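Furkley Community Sewing Project
Progress report to the Beltrán Fund, 2018-06-06

Attendance

Since the last report 96 people have come to at least one session, against a target of 70. Most live in Furkley itself. The rest travel in from Iltum on the early bus, which still arrives after the start, so we have moved the beginners' class back by half an hour.

Courses

The beginners' course has run in full and 21 learners finished it. Hand stitching and gathering went well. Zips did not, and we will give them two sessions next time. The doll's clothes module was added in spring as a cheap way to practise on small pieces of fabric. 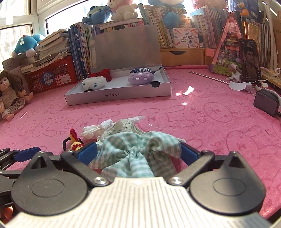
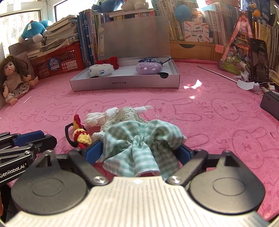 Green and white gingham, with the crocheted chicken or rooster alongside.

Spending on materials is under budget — mainly thread and interfacing, as most cloth was donated. Machine servicing cost £213, more than we had allowed, and two machines still need new foot pedals. We would like to move part of the materials underspend to cover this and ask for your agreement.

Next period

The Idutitz hall is booked from September for an evening group. The rent is agreed but we have no key yet, and the lighting at the back is poor for close work. A waiting list is open. We will send figures for both sites in the next report.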